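May, late afternoon

Spent 22 minutes on hold with Hummont and learned that my chair order is "in a good place." So is my back, apparently, since it has gone off somewhere without me. Nuno says stretch. Nuno is 14 years younger than I am and can keep his advice. 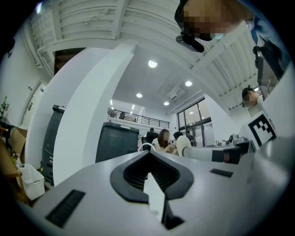

Then the Sakon forms came back, all 3 of them, for want of initials. I like the office well enough at this hour — white ceiling, white pillar, round lights glowing away as if someone had good news. Initialed everything. Soup tonight, and no phone.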